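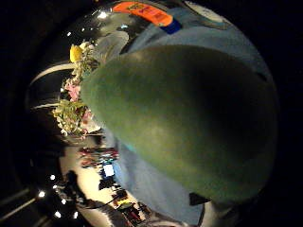 According to one comment on the first release, the stain column was useless for anyone who wanted to compare fabrics, as "coffee" could mean black coffee on a cotton cuff or a milky drink down the front of a wool coat. The comment was right, and version 2 splits the column into stain source and stain contents.

Cudine Garment Care Records

Cudine is a small table of washing, stain removal and mending jobs written down at the Ulirham repair counter. Each row is one garment and one visit. A shirt that came back for a second job has two rows with the same garment code.

There are 494 rows and 13 columns. The text is in English. The first entries came from a paper notebook and were typed up later, so they're shorter than the rest and some have blanks.

What is in the folder

records.csv — the main table
columns.csv — column names and allowed values
fabrics.csv — fabric words as written on the slip, matched to a short list
changes.txt — differences between version 1 and version 2
slip.pdf — the blank paper slip used at the counter
README — this file

All 6 files should be kept together. The script that checks the table looks for columns.csv in the same folder and stops if it can't find it.

Columns

row_id: a plain number, never reused
garment_code: a letter and a number, the same for every visit by one garment
garment_type: shirt, trousers, coat, skirt, dress, knitwear, other
fabric_written: the fabric as somebody wrote it on the slip
fabric_short: the matched word from fabrics.csv
label_present: yes, no, cut out, unreadable
job: wash, stain, mend, wash and mend
stain_source: food, drink, ink, grease, grass, unknown, none
stain_contents: free text
method: free text, usually one or two sentences
result: gone, lighter, no change, worse, not recorded
month: month only
notes: free text

A blank cell means the slip had nothing written there. "Unknown" means the person filling it in wrote that they did not know. Please don't merge the two.

How the slips were filled in

The slip has two halves. The top is completed when the garment is dropped off and the bottom when it is picked up. Jobs that were never picked up have no result, and they are marked "not recorded" with the word "uncollected" in notes.

Results were judged by eye under the counter lamp. "Lighter" covers everything from a faint ring to a mark that had barely changed, and different people drew that line in different places. We thought about asking for a score on a scale but the slips had already been printed.

Methods are copied as written. "Soaked overnight" has no water temperature unless one was given. Where a cleaning product was named, the name was replaced with a general word such as detergent, bar soap or bleach. Home mixtures are left in full, including some that should not be repeated. One row describes vinegar and bleach used on the same collar on the same evening. Do not do this — the mixture gives off a dangerous gas.

Known problems

Cotton shirts are by far the most common garment, and silk hardly appears. Nothing useful can be said about leather.

Fabric words are often guesses. When a care label had been cut out, the person at the counter went by feel, and polyester blends were sometimes put down as cotton. Filter on label_present if this matters for your work.

Trekari, the older notebook, used "washed out" to mean that a stain was gone. Later slips used the same words for faded color. We have corrected the cases we could settle from the notes column. The others keep their original wording in method and have "not recorded" in result.

Mending rows are thin. Many say only "button" or "hem."

Month is given with no year. March is overfull: a stack of undated slips was found in the March folder and all of them were entered under that month. They have "undated" in notes.

Uses

The table suits classroom work on messy text, matching free text to a short list, and small exercises in cleaning data. It has also been used to draft a handout on which stains to treat before washing. It is too small and too uneven to rank one method against another, and it should not be used as advice on a valuable garment.

Privacy

Slips had a space for a name and a phone number. Neither was typed up. Notes that mentioned a workplace, a wedding or a hospital stay were shortened, and the paper slips stay in the drawer at Ulirham.

Corrections

Send the row_id, the column and the wording you think is right. The Panganiban copy of the table is still version 1, so check which one you have before reporting an error in the stain columns. Fixes are listed in changes.txt with the old value next to the new one.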